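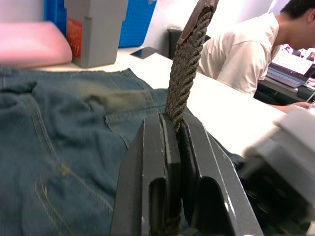 Our thrift shop in Podmont is finally moving to bigger rooms on Kondard Street, and I couldn't be happier to tell you so! We open on 04/05/2019 with 30 full rails of clothes, plus a whole wall for the small stuff — belts, scarves, anything like that braided cord with the dark brown tab at the end.

Print | E-mail this page

Everything on the rails is $3 all weekend, coats included (yes, the wool ones).
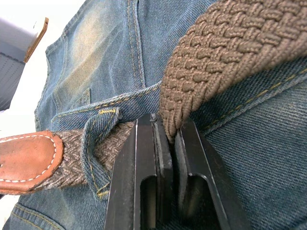 Lilian Lukumay told me the old place was so cramped she shopped with her elbows in, and she wants a proper mirror this time.

She's getting two. We've also got fitting rooms with doors, and parking out back.

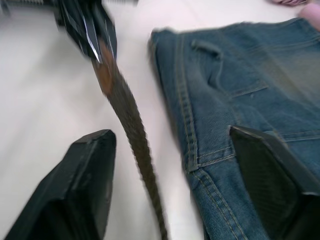

Donations come in by the side door until 18:00, clean and bagged please. Questions? Ask for Katalin Simon at the desk.

This site uses cookies. OK

Related:
Valovville shop summer hours
Winter coat drive results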